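Home | Our Work | Grants | News | Get Involved | Contact

Sep 20, 2018
Posted by the project coordinator, Folgate Toy and Play Library

Progress report to the Petska Fund: where we've got to

Hello again to everyone at the fund. You asked for a plain account of how the money is being used and whether we're on course, so I'll try to give you that without wandering off too much (I do tend to wander). Short version: the lending side is going really well, the catalogue is behind, and the van is a long story.

Lending first, as it's what you're paying for. When I last wrote, back in February, we were opening for one session and mostly lending to families who already knew us from the old playgroup. We now run two sessions, one in the morning and one after school, and the after-school one has become the busy one. I hadn't expected that at all! I'd pictured parents with babies coming along mid-morning with a flask of tea, and they do come, but the real rush is when school gets out and everyone piles in with coats and book bags and wants the marble run. We have one marble run. There is a waiting list for it and feelings run quite high.

The change to the loan period has helped. We used to ask for things back after a week, which was hopeless for anybody working shifts, and half our time went on sending reminders. Loans are now for a fortnight with one renewal by text. Late returns have dropped right off and people seem more cheerful at the desk, me included. We still don't charge fines and I'd like to keep it that way, even though your assessor did raise it. The families who'd struggle to pay a fine are the ones who'd quietly stop coming.

The catalogue. We said we'd have everything listed, photographed and searchable online by the end of summer, and it isn't. We have up to 300 items if you count the jigsaws separately, and every one needs its pieces checked before it can go on the list. A wooden farm set can be done in a few minutes. A box of mixed building bricks takes a whole afternoon and your will to live. The software from Trenier is fine now that we've got used to it, but it did lose our age categories when we did the first import, and I had to type them all in again. I think we're a little past halfway. My new target is the end of the autumn term and I'm fairly confident about it, as the awkward stuff has mostly been done already.
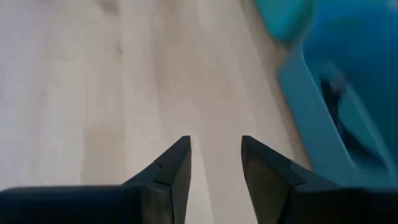
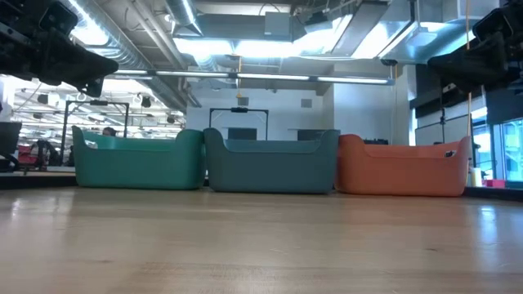
Storage has eaten more of the budget than I allowed for. I put in for shelving and then found that shelves are only half of it, as you also need things to put on them that a four-year-old can't tip over and a grown-up can lift when full. We've bought lidded boxes for the small-parts games and we're using drawstring bags for train track. The bags were a suggestion from one of our grandparents and they've been a great success — cheap, washable and you can hang them on a hook. The overspend on this line is covered by what we saved on printing. I've put both figures on the separate budget sheet so you can see it balances.

Now, the van. You'll remember the plan was to share a vehicle with the Pavlović Centre so we could take toys out to the two villages that have no bus after lunch. Their van failed its MOT quite badly over the summer and they've decided not to repair it, which I do understand. In the meantime I've been doing the village runs in my own car with the seats down. It works, just about, but I can't take the ride-ons or the play kitchen, and those are what people out there ask for most, with big gardens and nothing nearby. I've had a quote for hiring a small van on village days only and it comes in under what we'd set aside for our share of running costs. I'd like your permission to move the money across to that. If you could let me know before half-term I'd be very grateful, as the hire place wants a regular booking.

Membership is the bit I'm most pleased with. We had 17 new families join over the school holidays, and a good number of them came through the health visitors, who've started handing out our leaflet at the two-year check. I never managed to get a reply from them last year, so I'm very glad I kept pestering. We've also had our first childminders sign up. They borrow a lot and bring it all back clean, bless them, and I'm wondering about a separate membership for them next year with a bigger allowance.

Things I'm less happy about: the sensory toys are wearing out much faster than the rest. The light-up ones especially don't survive long, and replacing them is dear. I'd planned on them lasting the full grant period and I don't think they will. I haven't asked for anything extra here, but I wanted you to hear it from me now and not in the final report. We also still can't offer a step-free way in on the days when the main doors are locked, and two families have mentioned it. The landlord says he'll look at the side gate. I'm chasing.

Coming up next term we've got a mending morning for toys that are broken but not hopeless, a games evening for older children, and the stocktake, for which I shall be buying a great deal of cake. Receipts for everything so far are in the shared folder, apart from the one for the drawstring bags, which I'll add as soon as I've found it.

Sign up to our newsletter for session times and new arrivals. You can unsubscribe whenever you like.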